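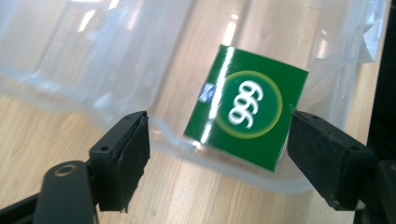
Boarding and Day Care at Hustitz Kennels: Common Questions

What shots does my dog need?
Rabies, distemper and kennel cough. Bring the paperwork or have your vet send it to us before the first stay.

Do you take older dogs?
Yes. Dogs that have trouble with steps sleep in the ground-floor runs on the Flirnstead Road side. Ask for one when you book, as there are only 3.

Can my two dogs share a run?
If they live together and eat without fighting, yes. The second dog is half price.

My dog is shy. Will she have to play with the others?
No. Shy dogs go out by themselves, morning and evening. Some join a small group after a day or two and some never do.

Should I bring food?
Please do. A sudden change of food upsets a lot of stomachs. Pack each meal in its own bag with the dog's name on it. We can't keep raw food.

Can you give medicine?
Pills and ear drops, no charge. We don't give shots.

When can I drop off and pick up?
7 to 10 in the morning or 4 to 6 in the afternoon. Pickups after 6 are charged another night.

Is there a deposit?
Only for Thanksgiving week and the last 2 weeks of December. It comes off your final bill.

Do you board cats?
No. Try Sosa Cat Lodge in Stedetov.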